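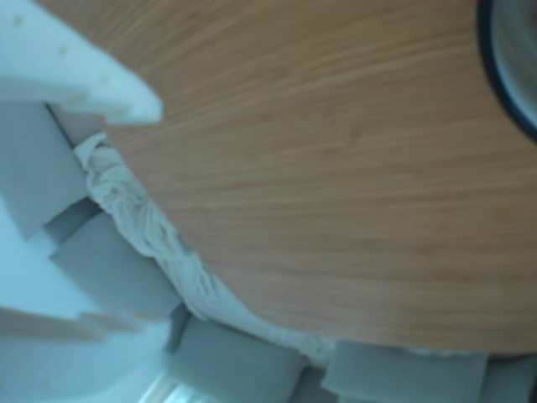
Wood grain on a tabletop. The darker brown lines follow the direction of the grain.

How Wood Gets Its Grain

A tree grows outward from a thin layer just under its bark. Each year this layer adds new wood to the outside of the trunk. Wood made in spring has large cells with thin walls, so it looks pale. Wood made in late summer has small cells with thick walls, so it looks darker. One pale band and one dark band together make one growth ring.

In places with cold winters, growth starts again in March or later. You can find a tree's age by counting its dark bands. An oak stump in Kukstead has 76 of them. The narrow bands near its center were made in dry years.

Rings look like circles only when the trunk is cut straight across. A board is cut along the trunk, and the same rings then show up as long lines. 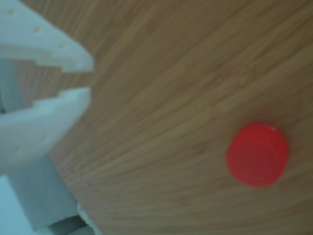

The angle of the cut matters too. A board cut toward the center of the log has straight, even lines. A board cut from the side of the log has wide curves and pointed arches. The sawmill at Elach cuts boards both ways from the same kind of log.

Veneer is a very thin sheet of wood. One way to make it is to turn a log against a long blade, so that the wood peels off in a single strip. Peeled veneer often has wavy grain, as the blade passes through each ring at a low angle.

Words to know
Grain: the direction of the fibers in wood.
Growth ring: the wood added in one year.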